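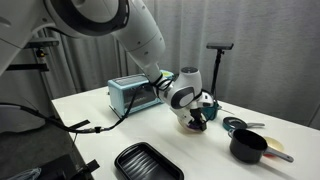
A small purple and cream piece, held just above the white tabletop.

I caught Prys Probert on the phone while she was hemming, so half of our chat was through a mouthful of pins! She mends and alters out of her spare bedroom, and she'd just finished turning a man's raincoat into a skirt (with pockets, of course).

"I ripped the waistband off four times," she told me. "The lining kept creeping up on me."

I asked what she'd tell someone scared of cutting into a good coat, and she laughed. "Start with a coat you don't like. I bought mine for pocket change and I still felt sick picking up the scissors."

She has 65 zippers in a cookie tin and wants more. Next up is a quilted robe, maybe by September, if she can find thread to match.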